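Two-arm cell: right gripper cable keeps snagging at the wrist

Asked by Carter Perron

Hi all! I look after a two-arm Folura setup and I'm loving it, but the cable on the right gripper is driving me up the wall. Every time the wrist turns past 115 degrees the cable pulls tight and the gripper drops off the bus. Left arm never does it. I've swapped the cable once already. Is this a routing thing or a bad connector?

3 answers

Yvette Gosselin
Routing, I'd bet money on it! Park both arms low in front of the table, grippers below the near edge, and power down the grippers. Undo the clip nearest the wrist and give the cable a loop big enough that it never goes straight at full rotation. Then run it back down the forearm and clip it again. Turn the wrist by hand through the whole range before you power up - if the loop catches on the housing anywhere, move the clip 5 mm and try again. After that, run 10 slow cycles and watch the loop, not the gripper.

My own pair, parked for the job: 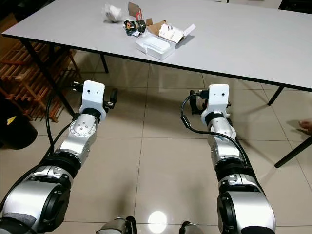

Both arms down at the table edge. Note the cable loop at the right wrist.

I check the clips every 3000 cycles now and it's such a nice quiet machine when the cables are happy :)

Ghislain Boychuk
had same problem, was the connector. reseat it first, takes a minute

Harpreet MacPherson
What Yvette said, plus look at the cable jacket where it leaves the housing. If it's gone shiny or flat there, replace it before you reroute. And save your wrist limits first - I lost mine in April and had to set them all over again.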